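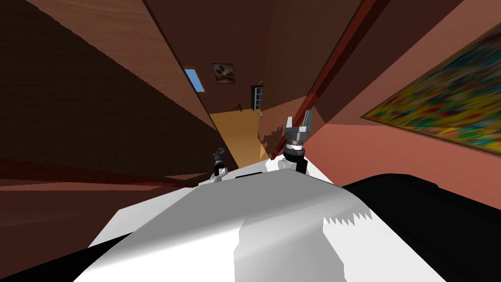 Fig. 1. Long, narrow corridor with brown walls.

Why do some corridors echo?

Our group got hooked on this question in February, when we noticed that you can hear a dropped pencil from one end of the ground floor at Meesuk to the other, but on the floor above you can barely hear someone call your name! The two corridors are the same length. We wanted to find out what makes the difference, and we had a brilliant time doing it.

How we measured

We burst balloons. It sounds silly, but a balloon gives a short, loud bang, and the recorder picks up how long the sound takes to die away. We burst 40 balloons in total (29 of them gave recordings clean enough to use — the rest were spoilt by doors, coughs and one very long giggle). All the recordings went into a free program called Prollano, which draws the sound as a curve, and we read the fading time off that.

We started at 7 in the morning, before the heating fans came on. The fans make a low hum that hides the end of the echo, and our first set of curves was useless for that reason.

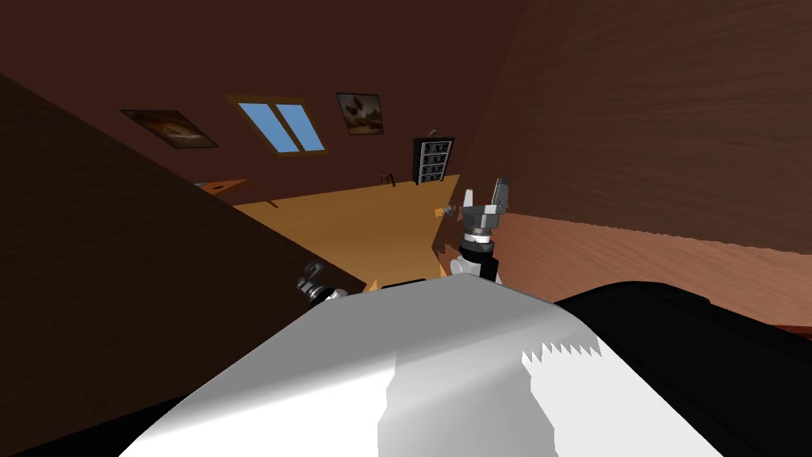

Student Project Reports, Issue 29, p. 309

What we found

The ground floor has a hard floor and bare plaster, and the bang took more than twice as long to fade there as it did upstairs, where there is carpet. We had expected the carpet to matter. What we hadn't expected was the ceiling! Upstairs has soft tiles overhead, and when we hung blankets high up downstairs they helped far more than the same blankets laid on the floor.

We also tried felt panels, lent to us by a firm called Likance from their Silent range. Four of them near the stairs made the bang sound duller straight away, though the deep part of the sound hardly changed. Thin felt soaks up high notes much better than low ones, and you can see this very clearly in the curves.

Next we would love to try room 504, which has a sloping roof and a really odd flutter when you clap by the window. We would need thicker panels and a lot more balloons.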